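Student team at Trastovham completes first stage of cloth handling project

May 14, 2020

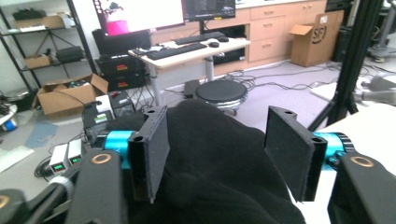
Project scope

The robotics project class at Trastovham has finished the first stage of its work on handling soft items with a two-finger gripper. The task set for the class is to pick up a crumpled garment, move it to a table and release it inside a marked area. Folding is not part of this stage.

The gripper is held and moved by hand while the students record how an operator approaches the cloth, where the fingers close and how far the item is lifted. Each recording covers one attempt. The set now holds 1104 attempts, all made with clothing and plain fabric pieces. Dark items were given a larger share of the set, as folds in black cloth are harder to separate in the recorded video than folds in light cloth.

Finger pads

The pads are flat and are fastened to the finger mounts with small screws, so they can be changed between sessions. The class compared 2 pad faces, one smooth and one with a light texture. With the smooth face, thin fabric tended to slide out during the lift when only a single layer was held. The textured face kept its hold at a lower closing force and was selected for the remaining work.

A second change concerned the approach angle. Early attempts brought the fingers straight down onto the cloth, which pushed the fabric flat and left little to grip. Operators now come in at a slant and close on a raised fold. Attempts in which the fingers touch the support surface before closing are kept in the set but labeled separately.

Software

Recordings are sorted and labeled with Akinola, a program written by last year's class. It marks the time at which the fingers close and the time at which they open. Labels are checked by a second student before an attempt is accepted. The current version does not handle attempts with more than one grasp, and these have to be split manually. A fix is planned but has not been scheduled.

Next stage

The second stage will use the recordings to train a controller for an arm-mounted version of the same gripper. The class has set aside 300 attempts for testing, and these will not be used in training. Results will be reported as the share of items released inside the marked area, with dropped items and missed grasps listed separately.

The team has also entered the Hosholm student competition, to be held in August. The soft goods event there allows 19 minutes per team, including setup and calibration. Garments are supplied by the organizers and are not shown to the teams in advance. Travel and spare parts are covered by a grant from Clullel.

The labeling guide and the drawings for the textured pads will be available from the class page once the test set has been checked.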